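把持の失敗を学習モデルのせいにする前に、ログの時刻を見てほしい

Avosdenで把持制御のソフトを書いている。失敗の報告が来ると、まず認識モデルの再学習が提案される。私はこの順番に反対だ。先に疑うべきなのは、画像と関節角の時刻のずれである。

透明フィルムの包装は光り方が角度で変わるので、認識が疑われやすい。だが手首カメラの画像が30ミリ秒古ければ、正しい認識結果も間違った座標に変換される。 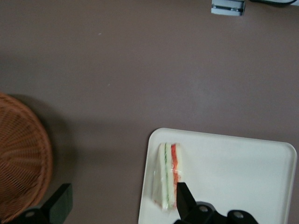

時刻のずれは再学習で吸収できないのか。
アームの速度が一定なら吸収できることもあるが、速度を変えた時点で崩れる。

同僚のChiamaka Obiは、データを増やせば済むという意見だ。12月に200件ほど追加し、成功率は確かに上がった。ただ、動作計画の速度上限を変えたら元に戻った。時刻合わせの修正は6行で、こちらは速度を変えても効いている。

対象がかごやトレーに分かれる作業では、移動の途中で撮った画像も計画に使う。ずれの影響はそこで大きくなる。 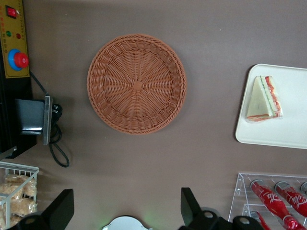 手首カメラから見たかごとトレー上のサンドイッチ

再生ツールには、画像と関節角の時刻差を常に表示すべきだと思う。Ibrahim Chukwuが作った版では差が閾値を超えると行が赤くなる。これを標準の画面に入れてほしい。再学習の相談はその後で受ける。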